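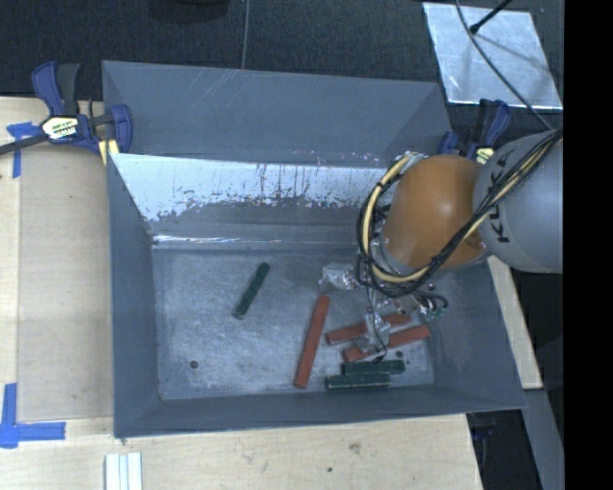

Why would a town with 14 places to stay want another hotel?

Because most of ours are full in February and half empty by spring, and the people who come in spring want something we don't have. They come for the river walk, they look for a room with a kitchen and a place to hang a coat, and then they drive on to Clenley and spend their money there.

OK, so -- I'm going to wander a bit tonight. Stop me if you can't hear at the back.

I started on the front desk at the Camargo. The building went up in 1841 as a coaching inn, and the stairs still let you know it. We had 30 rooms and one switchboard, and I loved that job! (Pause here. Tell the one about the wedding party and the wrong key.)
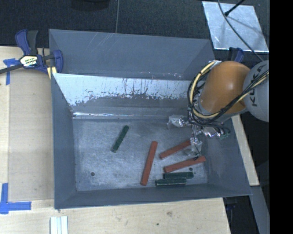
Benedito Meireles
Talk notes, Wivmont Innkeepers' Evening

Back to the new place. The plan for the Kandska site is 231 rooms, and I know that number scares people. It scared me too, until I saw how many are long-stay rooms. Those guests don't want my rooms or yours. They want a month, a stove and a parking spot.

What I do worry about is staff. Anselmo Coutinho runs the kitchen at our place and he's already lost a cook to Clenley. If we all fish in the same pond, wages go up -- fine by me, they should -- but we'd better talk about buses too. The last one leaves at 9 p.m. and my dinner crew is still wiping tables.

(Skip the rates bit if we're running late.)

Questions now, then the bar. I'd like to hear from the guesthouses first, please.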